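4.2 Shade names and the problem of the second coat

Having established that the bottles dried at different speeds (Section 4.1), we turned to the question that most wearers care about more, namely whether the polish on the nail looks like the polish in the bottle. The industry has a long tradition of optimism on this point. Of the 716 fall shades in our sample, a good many were sold under names that gave no clue to their color at all, and the rest were sold under names that gave the wrong one. Puvura's "Quiet Orchard" is a gray. Markix's "Gray Matter" is closer to plum.

Swatches were painted by two of the authors on clear plastic nail tips, one coat on the first tip, two on the second and three on the third, with ten minutes between coats. Each tip was then read with a handheld color meter under the same daylight lamp. We took 3086 usable readings. Unusable ones were dropped for the usual reasons, which in this field are bubbles, lint and cat hair.

The cream finishes behaved best. At two coats most of them sat close to the bottle color, and a third coat changed little except the drying time, which it changed a lot. Jellies were another matter. A jelly is meant to be sheer, and we do not blame it for being sheer, but 53 of the jellies in the sample were described on their own labels as "full cover." None of these hid the white line we had drawn on the tip, even at three coats. Kapoor went on to try one at six coats, on her own time, and reports that the line was still there and the polish was still soft on Friday.

Shimmers fell in between and were the hardest to score. A shimmer changes with the angle of the light, so the meter gave a different reading depending on how the tip was turned. We followed Iwasaki's earlier habit of taking the middle value of five turns. This is a compromise, and it probably flatters the Brilalari shades, whose sparkle tends to gather at one end of the nail like guests near a buffet.

Wearers were then asked to match painted tips to closed bottles. The panel of 205 included salon workers, people who paint their nails at home, and a smaller group who had come for the free samples and were candid about it. Salon workers did better with creams and no better with shimmers. Every group did worse when the shade name was visible. Kelmendi has suggested that reading the word "berry" makes people look for a berry, and we have nothing cleverer to offer.

One more source of error should be mentioned. Bottles that had stood for some weeks gave a paler first coat than the same bottles after rolling. Our early readings, made in September before we had settled on a rolling time, were repeated for this reason. Thongsuk and Lindqvist repeated them, and have asked that the fact be recorded.
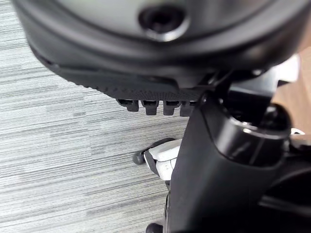 Figure 6. Curved gray housing with a recessed circular hole; dark textured strip beneath the lower edge.

How many coats should a swatch have before its color is compared with the bottle?

Two coats for creams and shimmers, three for jellies, with the number printed next to the swatch so that readers can judge for themselves.

We used this rule for all later comparisons, including the Calloway set, where the maker recommends one coat. At one coat the Calloway shades were streaky enough that two readings from the same tip could pass for different products. At two they were perfectly decent polishes, and "Burnt Letter" was the closest bottle match in the whole sample. It is also a green. The effect of a top coat on these values is taken up in Section 4.3.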